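24th May — adhesive notes, still on the clear bonds

Back to the glass-to-glass repair tests today, and I finally feel like I'm getting somewhere with the Renine two-part.
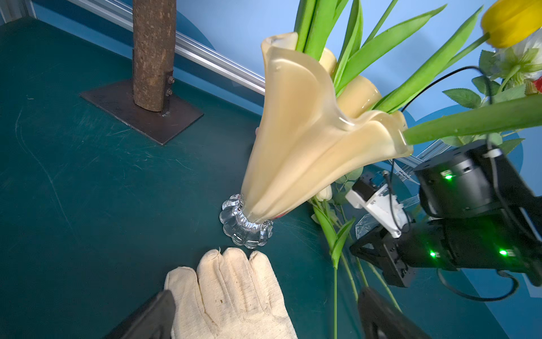

So I mixed up 14 grams, which is plenty for the small chips, and let it sit for a bit before touching anything. Last time I rushed it and got bubbles all through the joint (the February batch, we don't talk about it). Much better now! It goes on thin and creeps into the crack by itself, so I only have to tape the outside and leave it alone.

Trimming is still the part I hate. I tried a fresh blade, then 800 grit used wet, and the blade wins as long as the glue is still a little soft. Leave it overnight and you're chipping at it forever. The 200 grit is going back in the drawer, it hazes the glass and I can't polish it out.

Nokuthula Kekana thinks I should try the Travex on the thicker pieces — she's had less yellowing with it on her window sill tests. I've got half a tube, so I'll run both side by side on the Baloyi scraps and put them up on the same sill.

To do: label the sill pieces properly this time, order more tape, find out who has the good tweezers. Mixing cups are on the second shelf now, next to the acetone.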